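June 29, 2022

I spent the morning going through the plastic dishes. We've had them in two bins on the hall shelf for years, and every time there is a birthday or a cookout I pull out a pile, wash it, and put back fewer than I took. I wanted to know what was left before I ordered anything from Rekevard, where a new set of 6 bowls costs 20 dollars.

Most of it came from Yamila Sosa when she moved out of the Haddad building. Some of the bowls have a lid somewhere. I have never found the lids. 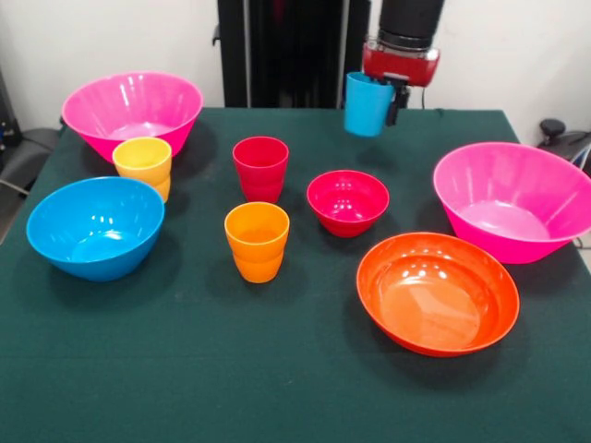 Sorting by color was my first idea and it didn't last. Size matters more when you need to get a bin closed. The large pink bowls with the flared rims take up the most room, and the wide orange-red one is too shallow to hold much besides chips. The small crimson bowl is good for dip — I'd take three more of those. The tumblers are easier, yellow with yellow and red with red, and they nest well enough that I've stopped worrying about them.

The green cloth is staying on the table for now. I tried the dishes on the bare top first and they slid whenever I bumped it.

I still have to do the plates, and the second bin needs a new label.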